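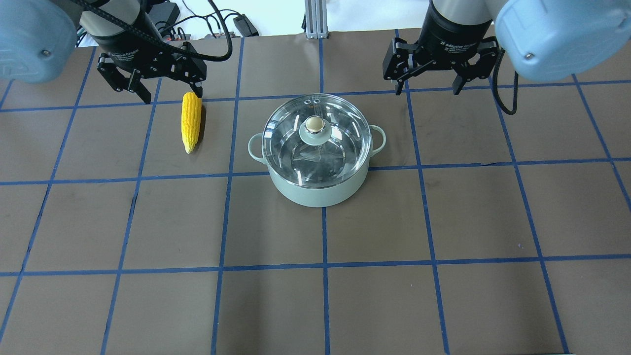

How many quarts of chowder do we need for the December supper? The kitchen group settled on 196 servings at one cup each, so 49 quarts, and we'll cook it in three batches.

Minutes of the planning meeting, Cadham Community Supper
Start time 6:30 p.m., in the side room at Ayala Hall

1. Last meeting's minutes
Approved with one fix: the hall rental covers the morning after as well, so we don't have to clean up at midnight. Great news for everyone who remembers last year!

2. Money
The supper fund stands at $3684. The hall deposit is paid. Clistutov Farm has offered us corn and potatoes at last year's price, and the group said yes on the spot.

3. Menu
Corn chowder stays the main dish, with a dairy-free batch cooked separately and labeled at the serving table. We had a long and very happy talk about cornbread – plain, jalapeño, or both. Both won. The bakers will make 20 pans between them and bring them to the hall by 3 p.m. The bean salad was dropped because so much came back last time.

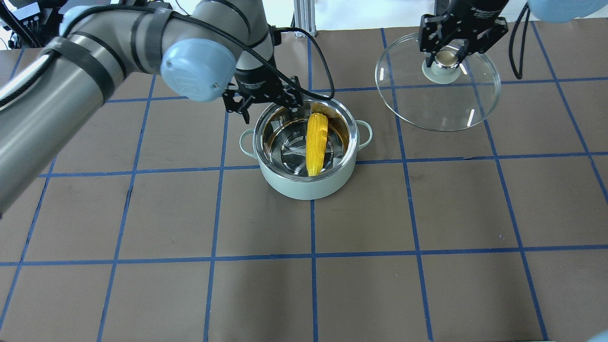
Drorko asked whether the chowder could have more corn and less potato this year, as last year's got thick enough to stand a spoon in by the second seating. Agreed. The kitchen group will try a new mix at home and bring the recipe to the next meeting. Frozen corn is fine for the test.

4. Seating and music
Two seatings again, 5 p.m. and 7 p.m. We have 27 tables, and the long ones go by the windows. The fiddle group is coming back and wants to play between seatings too, which got a round of applause. They need one outlet and a spot away from the coffee line.

5. Tickets
Sales open at the start of the month. Children under six eat free but still need a ticket so the kitchen knows they're coming. The sign-up sheet will have a box for allergies, with more room to write than last time.
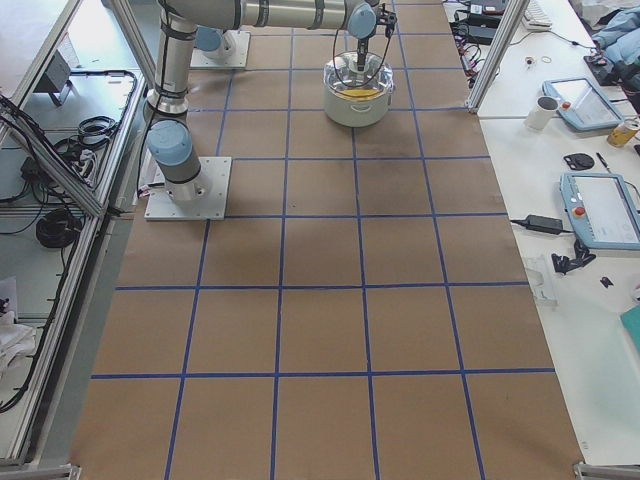 6. Jobs still open
Dish crew, second seating: four people needed
Coat rack: two people
Parking lot greeter with a good flashlight
Someone with a truck to pick up the potatoes

7. Other business
The quilt raffle is on! The quilt is finished and it's gorgeous – blue and cream stars with a red border. It will hang by the front door during both seatings. Raffle tickets will be a dollar each, and the drawing comes right after pie.

A request for a gluten-free dessert was passed to the bakers.

Next meeting same time, same room. Please bring your own mug.
Meeting closed at 7:50 p.m.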